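Thursday, upper deck, gripper pair 2 (the Fendport pair)

Left jaw sticking again. Same complaint as before the pad swap, so the pad swap was for morale. Trigger comes back late, and the logged width sits at 60 when the fingers are plainly shut. Lourenço Meireles says his hands are fine and it's the tool. His hands have been wrong before, but I'm with him this time.

Took the left one down to the linkage. Grit in the lower pivot, and a burr on the return spring seat that I'm fairly sure I put there myself in December. Filed it. One drop of the Bredberg oil, wiped off most of the drop. Pad glue is holding. Did not touch the marker mount, because the last person who touched the marker mount was me and it cost us a morning.

Right one only got a wipe and new screws on the back cover. The old ones had been rounded off by someone with the wrong driver and a lot of conviction.

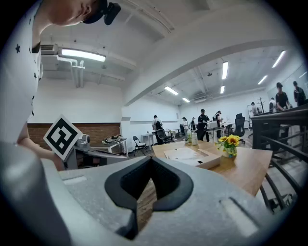 Recalibration

Zeroed both widths closed, then open, then closed again. Left now reads 2 closed, which I will take. Marker cubes: check all four visible corners with a fingernail before every run. If one lifts, reprint it. Do not tape over it, the tape shines and the tracker goes off to live somewhere else.

Ran the tray and bag task on the oak-colored table for the check. The bag is a mean test for a sticky jaw, and it's what Choo wants data on anyway. Session counter was at 2,713 when I started. Ran 244 frames of standing still first for the drift check, then the task. Sunflowers stay on the table. I moved them once and got a lecture on scene variety.

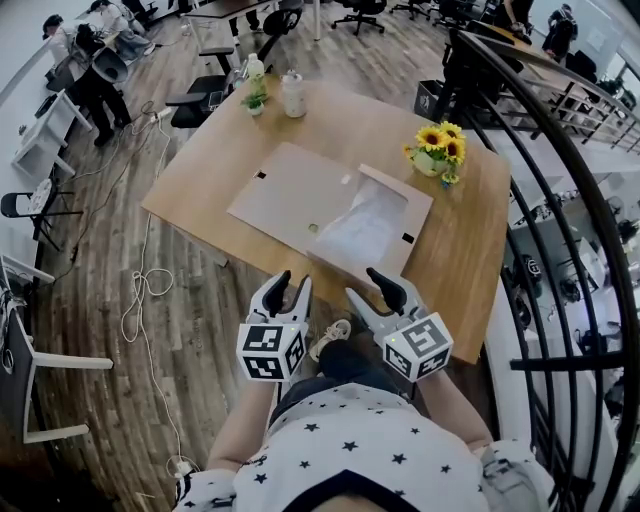
Page 37

Drift on the left is down to almost nothing. Right is a hair worse than last week, so naturally that's the one I didn't open.

To do:
Pasex springs, the 700 series, order two. They send the wrong length if you don't write the length twice.
Relabel the right-hand charger.
Lourenço to run the left one hard after lunch and write down the width at close every time, in the log, not on his arm.
Open the right one. Find the burr I presumably put there too.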